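How Do Gloves Get Dry?

Have you ever pulled on a pair of gloves that were still damp inside? It feels cold and clammy. Gloves are harder to dry than a T-shirt or a towel, and the reason is their shape. Each finger is a little tube that is closed at one end, so air has trouble getting in and water has trouble getting out.

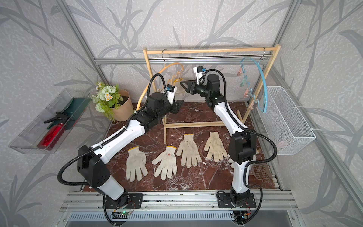
Rustby, 22 Apr 2022
By Danica Doležal

White knit work gloves are made from one long yarn looped over and over. Between the loops there are tiny gaps. When you wash a glove, water fills the gaps and also soaks into the yarn. Squeezing pushes a lot of it out, but never all of it.

The rest has to evaporate. That means the water turns into a gas called water vapor and drifts off into the air. You can't see it go.

Moving air helps. If a glove lies flat on a table, only the top side meets the air. If it hangs from a rack, air can reach the front and the back. A clip hanger is good for small things like gloves and socks – it has a row of clips or pegs, and the hook goes over a rod.

Before hanging gloves up, lay them out flat with the fingers straight. A finger that is bunched up or turned inside itself stays wet the longest. Then clip each glove by the cuff, which is the stretchy part at the wrist. Some cuffs have a colored edge, and yellow is one color you may see.
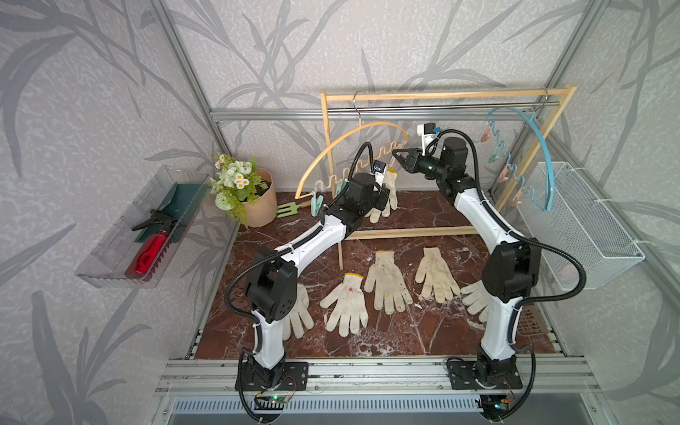

Leave a space between one glove and the next. Gloves that touch each other dry slowly where they touch.

What about stains? Washing gets rid of loose dirt, but a mark can stay in the yarn. Work gloves often keep a few.

Try it yourself

Wet 2 old gloves and squeeze them out. Hang one up and lay the other on a plate. Feel the fingertips after 3 hours, and again after 9. Write down what you notice.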